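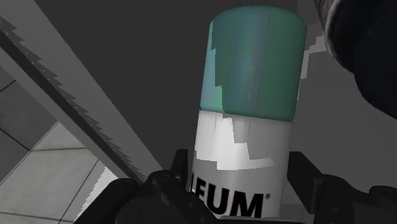 Rundstead Paths and Woods Forum
General talk > Walking and wellbeing
Topic: The same wood every day, or a different one?

josefien_vw
Member since October 2018

Good evening to all. I have read here for a long time and now I write for the first time. English is my third language, so please excuse me if something sounds strange.

I am 63 and I stopped working in spring. Since then I walk every morning in Pevby Wood, always the same round, from the lower gate up to the old beeches and back along the ditch. It takes me a little more than one hour if I do not stop, but I always stop. In the beginning it was like medicine. I slept better, my neck was not stiff any more, and I came home with a kind of quiet that lasted until lunch.

For some weeks now I don't have this. I walk, I see that it is beautiful, and nothing happens in me. I catch myself making shopping lists. Yesterday I arrived at the beeches and I could not remember the hill. My husband says I should simply go to another wood, there are enough of them on the 298 bus. But I have a feeling that this would be like changing the channel on the television.

Did other people have this? Did you stay or did you go elsewhere?

Josefien Van Wijk

ditchwater

Go elsewhere. Your husband is right. You have worn the path out in your head. When I had this I took the bus to the last stop and walked back, and I was wide awake the whole way, mainly from being lost.

senad_v

Welcome Josefien.

I disagree with ditchwater, with respect. I have walked the same piece of river wood for nine years. In the second year I had exactly what you describe, and it lasted the whole winter. I kept going because of the dog, who did not care about my feelings. Then in March I noticed that I knew which alder would be first to drop its catkins, and I was right about it, and I was happy for days like a child. This I could not have had in a wood that I visit once.

So my answer is: stay, and wait. But I had a dog and you maybe do not, and it is easier to be patient when someone is pulling you.

Senad Vukadinović

ditchwater

A whole winter of being bored is a high price for one alder.

senad_v

For me it was a good price. It was also not only one alder.

ankica

I was going to read only, but now I must write something.

Josefien, you say "it was like medicine". I was a nurse for a long time, and when I hear this word I become a little careful. If you go to the wood every morning to receive something, then every morning you also check if you have received it. I did this after my operation. I walked under the pines and all the time I was asking myself, am I calm now, am I calm now? Of course I was not calm. It is the same as lying in bed and asking if you sleep already.

What helped me was to go there with a small task. I took one empty page and I had to write down three things that were different from the day before. A branch on the ground, a new molehill, somebody's glove on a post. It sounds like homework from school and at first it was. After a while I forgot to ask how I felt.

Also I want to say, please do not be offended, that if the greyness is also at home and not only in the wood, then talk with your doctor. A different forest will not repair that.

Ankica Lazarević

josefien_vw

Thank you, Ankica, I am not offended at all. At home I am fine, I laugh, I eat too much. It is only the walk that became flat. But the thing about checking is true and I was a bit ashamed when I read it, because I do this from the gate on.

And thank you also to Senad and ditchwater. I like that you do not agree.

tihomir.p

I have a question before I give advice. Do you walk always in the same direction and at the same hour?

I ask because Pevby is a very different wood in the afternoon. In the morning the sun comes in from the side of the ditch and the beeches are in the shade of the hill. After four o'clock it is reversed, and the trunks have light on them that you never see in the morning. If you also go round the other way, you come down the hill where you usually go up, and you look out over the tops of the hollies. I have taken people there who live in Rundstead since they were born and they asked me where we are.

It costs nothing and you don't need the bus.

Tihomir Petkov

josefien_vw

Always the same direction, always at half past seven. Now that I write it down it looks a little like my job.

ditchwater

There you are then. You retired and gave yourself a new shift.

mossandmud

I laughed at that, but it is a bit hard on her. Some of us need the hour fixed, or we would not go out at all. I have two small children and a very exact window between the school gate and my work. Same path, same time, or no path. I don't always feel something either, and I stopped expecting it. The wood does me good in the way that vegetables do me good. I do not sit over a carrot and wait.

Where I do not agree with Tihomir is that everything has to be fresh. Why must we always be surprised? I find it restful to know where the puddle is.

tihomir.p

I didn't say that it has to be fresh. I said that she has seen only one half of her wood. The puddle will still be there in the afternoon.

senad_v

I think mossandmud says something important though. We talk here as if a walk without a feeling is a failed walk. Many of my walks were only walks. I came home, my shoes were dirty, I made soup. I would not give them back.

sorin_h

Sorry that I come with a long message, I wrote it in the train.

I am one of those who went away. For years I walked in the spruce behind Stoyanova, where my parents had their house, and when I moved here I decided that I would not get attached to one place again. So I made a list of all the woods I can reach by bus or bicycle and every free day I took the next one. In the first year it was wonderful. I came home full of pictures. I bought good boots, Wokach, which I still have and which are still too tight at the little toe.

But I must tell also the other side. After the list was finished I noticed that I could say which wood had a nice gate and which one had a bench, and that was nearly all. I had not seen one of them in two seasons. When a friend asked me which tree I like best, I described one in Stoyanova, that I had not visited for many years.

So now I do it like this, and maybe it is a compromise that pleases no one. I have one wood which is mine, and I go there most of the time. Once in a month I go somewhere else, on purpose far, and I stay the whole day. When I come back to my own wood after this, it looks for one or two walks as if somebody had cleaned the windows. I don't think it is only imagination. The eye gets used to other greens, and then the old green is new again.

One more thing for Josefien. You wrote that you could not remember the hill. I would not worry about this too much. I think when a body knows a hill very well, it lets the head go somewhere else, and sometimes the head needs that. My best decisions came on hills that I can't remember.

Sorin Hodžić

ankica

That is a lovely message, Sorin. Only with the last part I have some difficulty. There is a difference between a head that wanders and a head that makes shopping lists, no? I know both and they do not feel the same when I get home.

sorin_h

Yes, you are right, there is a difference. But for me the wandering often begins with a shopping list. First come the onions, then the rest.

ditchwater

All right, I'll give a little ground. Once a month somewhere else is reasonable. I still say that if a place has gone flat there is no shame in leaving it alone for a while. You would do it with a book, or with a cousin.

josefien_vw

I come back to report, because it is unpleasant when somebody asks a question and then disappears.

First I did what Tihomir said. I went at four o'clock and the other way round. For the first part I was only annoyed, because my legs wanted to go left at the gate. Then I came to the beeches from above. I had never noticed that one of them is really two, grown together up to the height of my shoulder, with a crack between them where leaves collect. From below it looks like one thick tree. I must have passed it every day since spring. I stood there until my hands were cold, and only at the bottom I remembered that I had not checked if I was calm.

The next two times it was flat again, also in the afternoon. I write this so that it does not sound like a miracle. But I had Ankica's page with me and I found my three things, and one of them was a jay with something in its beak, very busy, who did not go away when I stopped. I was glad about the jay, in a normal way.

I have not yet taken the bus. My husband now wants to come along if I do, and he walks fast and talks about the route, so I am thinking about it.

tihomir.p

The double beech! I know which one you mean. In November, when the leaves are down, look at it from the ditch side as well. You can see the sky through the crack if you stand near the stile and bend your knees a little.

mossandmud

Take the husband on the bus but send him in front. Mine goes ahead to "look at the map" and we are both content.

senad_v

Josefien, write again after the winter, please. I would like to know which tree you are waiting for by then.

josefien_vw

I will. At this moment I think it is the hazel by the lower gate, it already has its small hard catkins, closed like fists. But I am told one has to be patient with these things.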